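### 3.2 Garments and starting states

The garment set was drawn from the wardrobe list compiled by Furtado and Sampaio and holds 28 items. Each was laid on an upholstered surface, and its starting state was graded on the Gedus scale before folding began. Sleeveless sports tops were treated as a separate class — their wide armholes leave little cloth at the shoulder, and the usual sleeve folds do not apply.

Figure 4 gives a case from this class: a red Bulls jersey, number 23, spread at an angle on light grey upholstery. The last letters of the team name are creased, white fabric shows beneath the red, and more red cloth is bunched to the left. Such layered states were graded one step below single garments.
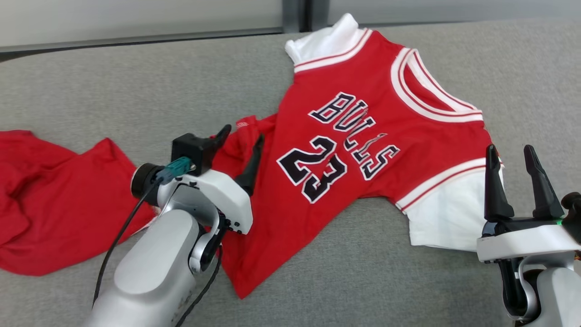
### 3.3 Grading of creases

Creases were graded by eye by two raters working apart. A crease was recorded if it crossed a seam, a trim or a printed or stitched motif. In all, 648 gradings were made, of which 53 differed between raters and were settled by a third reading. Motifs with heavy lettering were graded separately from plain cloth, as stiff areas tend to fold along their edges.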